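Drullau Digital Assets Desk
Quarterly progress report to the Peng Foundation
Prepared by Fung-ping Yip, project lead
Thursday, August 24, 2023

Grant purpose: to build and publish an open record of settlement delays and fee costs on small stablecoin transfers, for use by credit unions and money transfer shops in and near Cunbridge.

1. Where we are

The transfer log is running and has been since the second week of the quarter. We send small test transfers between wallets we control, note the fee quoted, the fee charged and the time until the receiving side will let the money be spent, and write all of it to one table. At the close of the period the table held 1815 completed transfers. A further 215 were started and are not in that count. Most of those were stopped by our own spending limit on the fee, which we set low at the start and raised later. The rest failed at the exchange end, usually with no message beyond a generic error.

The cash-out side is behind. We planned to log both legs, meaning wallet to wallet and wallet to bank account, from the first month. The wallet leg is fine. The bank leg depends on Zitis, the payout provider we signed with in the spring, and their business account review took much longer than the contract said it would. We had a working account for only the last part of the quarter and have 222 bank payouts to show for it. All of them are in the table and flagged as a separate type, so anyone using the data can leave them out.

2. What the data says so far

I would ask that these points not be passed on as findings yet. They come from one quarter and the bank leg is thin.

Fees on the wallet leg move with traffic on the network and hardly at all with the size of the transfer. For someone sending a week's wages home the fee is small next to the amount. For someone sending enough for a phone bill it can be a large share. We expected this. The spread between a quiet hour and a busy one on the same day was wider than we expected, and it matters for the credit unions because their members mostly send in the evening.

Quoted fee and charged fee matched on 1644 of the completed transfers. Where they did not match, the charge was nearly always higher than the quote. Chih-ming Chow is going through the mismatches by exchange and by hour. One exchange rounds the quote before showing it, which explains a good number of the small differences. The larger ones still need work.

On the bank leg, the delay sits almost entirely after the coins have been sold. The sale itself takes very little time. The dollars then wait for the next payout batch, and a transfer that misses the Friday batch waits out the weekend. Zitis does state this in its terms, but the page customers see at checkout says "same day."

3. Equipment and space

The two logging machines are set up and were bought within the budget line. The backup drive is in place and a restore was tested once, with no rows lost. We share the Cunbridge office with two other tenants and split the rent three ways, as set out in the lease attached to the last report. There is no change to the rent.

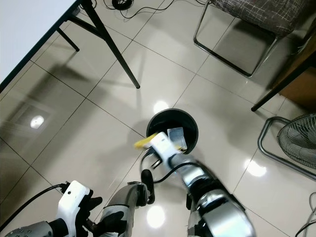
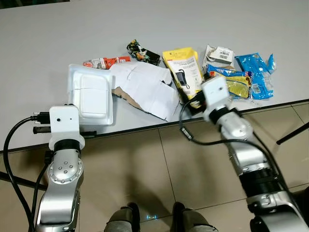

The internet line was the one problem in this area. It dropped several times in the first month, and each drop left a gap in the log. The provider replaced the outside box and we have added a mobile backup. Gaps are marked in the table and have not been filled with estimates.

4. Staff

Chih-ming Chow moved from half time to full time on the project, as agreed with your office in the spring. I remain at half time. We had budgeted for a part-time data assistant and have not hired one. The applications we got were from people who wanted trading work, and this project does no trading. We will post the job again in September with a plainer title.

5. Spending

Salaries are slightly under plan because of the open assistant position. Network fees are under plan as well, though I expect that to reverse when we start sending at busy hours on purpose. Legal costs are over. The Zitis review asked for a written opinion on whether test transfers between our own wallets count as money transmission in this state, and our lawyer billed for it separately. The opinion says they do not. We would like to move part of the unspent assistant salary to cover the bill and need your written approval for that.

The price of the coins themselves has had little effect on us. We hold only dollar-backed coins and keep the balance low. One of the coins we use traded a little under a dollar for part of one afternoon — we stopped sending until it came back and logged the pause.

6. Changes to the plan

We ask to make two changes.

First, to push the public release of the table back by one quarter. The wallet leg could go out now, but the credit unions have told us they care more about when the money reaches the bank, and I would prefer to release both parts together.

Second, to drop the fourth exchange from the list. It closed sign-ups for business customers during the quarter and has given no date for opening them again. The other three cover nearly all of what the local shops use.

7. Next quarter

Run the bank leg daily, including transfers timed to miss the Friday batch.
Finish the review of fee mismatches and write to each exchange with its own numbers before anything is published.
Hire the data assistant.
Meet with the two credit unions that have agreed to read the draft. One has asked for a one-page version for tellers, and Chih-ming will write it.
Send your office a sample of the table, with column notes, for comment.

Bank statements, the wallet address list and the legal opinion are attached as separate files. Please send questions on the spending section to me and questions on the data to Chih-ming.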